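The Wombat Who Kept the Night Mail

Carol Parsons wrote her first picture book at 5 in the morning, before the school run, and you can feel that early quiet on every page. Her wombat, Valen, sorts letters for the tiny town of Mullutia, and one night he finds an envelope with no name on it at all. So off he goes to knock on doors!

Graciela Mansilla's watercolours are a joy. Look for the moth hiding on each spread (my two readers, both in pyjamas, found it long before I did).
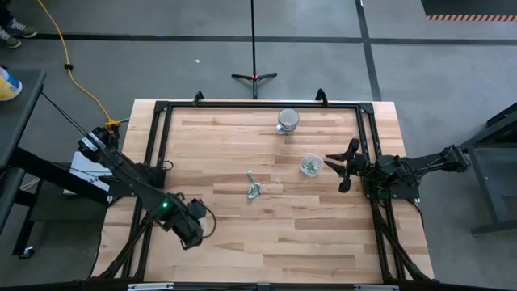 Valen's neighbours are grumpy, sleepy and very funny, and Parsons gives each a voice that begs to be read aloud. Old Conberg the goanna, who hasn't had a letter in 80 years, got the biggest laugh at our place, and then a small, thoughtful silence.

The story runs to only 700 words, just right for bedtime, though you'll be asked for it again. A second Valen adventure is due in March, and we've already cleared a spot on the shelf.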